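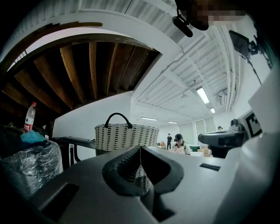 Tips for using a pair of hand-held grippers

Updated 2020-08-02

The Judden hand-held grippers are sold in pairs by Brarley, one for each hand. You hold them and do ordinary jobs with them, and the recordings are used to teach a robot arm the same jobs. We have used a pair for household tasks since November, mostly picking up, moving and tidying. The tips below are what we would pass on to anyone who has ordered a set or is thinking about it.

Setting up the table

Use a table you can stand over without bending your back much. A dark matte top is easier to work on than a shiny one. Glossy tops throw back the ceiling lights, and we had to redo a morning's work on one before we moved.

Leave a clear strip at the front edge for your wrists. Objects can go at the back and sides, but you need room to open both grippers side by side.

Short sleeves, or sleeves pushed up past the elbow. Loose cuffs catch on the handles and cover the markers.

Baskets and other woven things

Woven baskets are a good first object. They are light, they forgive a bad grip, and there are several places to take hold.

Go for the rim or the handle first. If you take a basket by the side, close slowly and stop when the weave starts to give. Thin plastic strips will crease and stay creased.

For a wide basket use both grippers, one on each side, and lift level. Lifting one side first makes it swing.
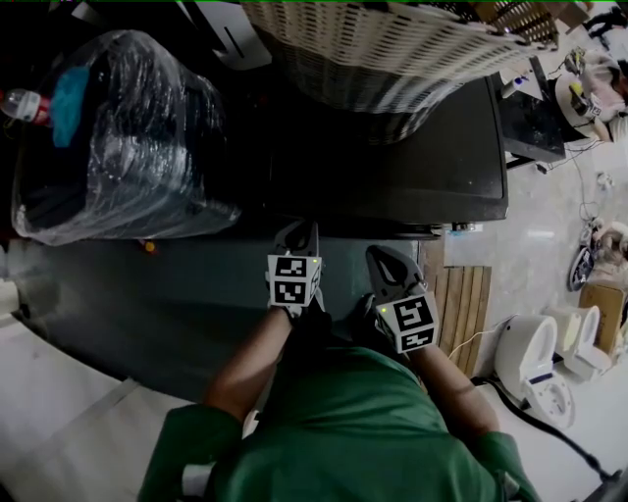 Both grippers over the table, with the coded squares uncovered.

Wrapped bundles and cloth

Clear plastic wrap is the hardest material in the house. The jaws slide on it. Press down a little before closing so you get a fold between the tips, then lift. If the wrap is tight, take the whole bundle from both ends.

Cloth is easier – pinch it near a corner and pull it toward you before lifting. Don't try to fold anything bigger than a dish towel in your first week.

Small bottles can be taken below the cap. Keep the jaws level or the bottle will tip as they close.

Keeping the markers clean

Wipe the printed squares with a dry cloth before each session. Do not use glass cleaner. It took the black off one corner of ours, and a replacement set from Soleo cost more than it should have.

Check the indicator light on each gripper before you start.

Batteries and storage

We get almost 6 hours from a charge with light work. Charge both at the same time even if one has more left. Store them with the jaws open – the pads take a set if they are left closed.

Is the pair worth buying?

The full kit was $561 when we ordered. A single gripper is $234, but most housework takes two hands and we would not start with one. The Hao pair we tried earlier was lighter and more comfortable on the thumb, but the jaws had play in them after two months.

The Judden grips are stiff at first and the printed manual is thin. The carrying case is poor and the zipper on ours has already gone. The grippers themselves have held up well, and spare pads are easy to fit with a small screwdriver.

Spare pads are sold in packs of two. Order one with the kit, as shipping on its own is the same price as the pads.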